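Forum > Workshop and Lab > Robot Cells > Rules and Good Practice
Posted in June by Funmilayo Fashola

I've been asked to write the bench rules for a two-arm station at Mamani, and I'm stuck on the part about what may be on or near the table while the arms are powered. The old sheet just says "keep the area tidy," and people read that any way they like. The arms pass small boxes and cards between them. We log every run in Hareo, and the plan is to reach 1,000 runs with the same sheet in force, so I would like to get the wording right before we start. I also don't know if hand tools on the front rail count as being in the work area.

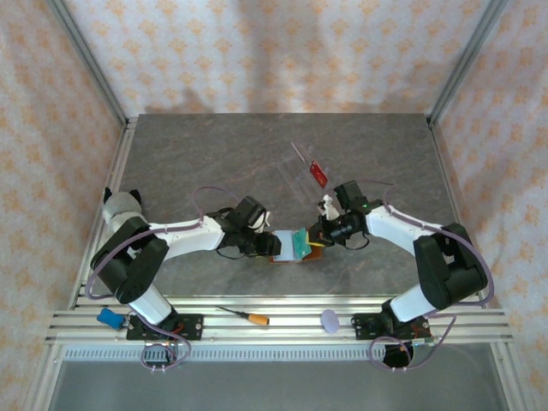 Does the rule for loose items stop at the edge of the tabletop?
It should cover everything the arms can reach, including the rails they are mounted on. Mark the reach on a drawing, add a margin, and use that line in the sheet.

Marlies Lehner
9:40 a.m.

I would split your one sentence into two lists. The first is task objects, meaning anything the run sheet names. Those may be on the table. The second is everything else: screwdrivers, hex keys, tape, phones, cups. Those go in a tray outside the reach line before the arms are enabled, and whoever enables them checks it. Put a name next to that check. At Etance we left it to "the team" and it didn't get done.

Cables need their own line. Ours says no loop may touch the table or catch on a joint at any point in the full travel. You check that at slow speed, arms empty, after any change to the mounts or the wiring.

For stops, write down who may reset and who may not. Our rule is that the person who pressed the stop is the person who clears it. We have had more than 800 runs under that rule and I wouldn't go back.

Also write down the surface. A shiny or heavily patterned top can give a camera trouble, so note what the top is and where the lamps are. If either one changes, repeat the camera check before the next run.

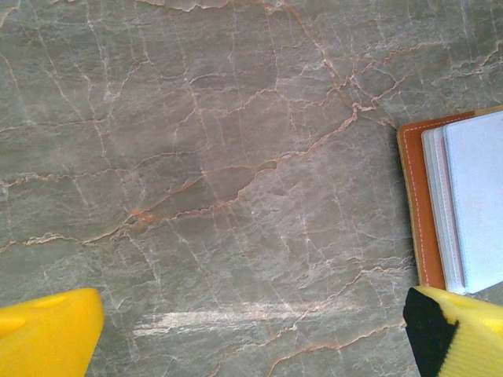 Gripper fingers over the marble surface, notebook at right.

Paper and notebooks are the thing people argue about. If the notebook is a task object, list it by name and say whether it starts open or closed. If it's somebody's notes, it goes in the tray with the tools.

brestura_206
2:15 p.m.

Agree with most of that but keep it to 2 pages, nobody reads a long one. We use a printed card on the post and initial it every morning. Check your local safety rules too, a bench sheet doesn't replace a risk assessment. Can't help with Hareo, never used it.

Funmilayo Fashola
4:05 p.m.

Thanks both. I'm going with the two lists and the reach line, and I'll move the screwdrivers off the rail. Marlies, do you keep the cable check on the same sheet or a separate one?

Marlies Lehner
4:30 p.m.

Same sheet, at the bottom, with its own signature line.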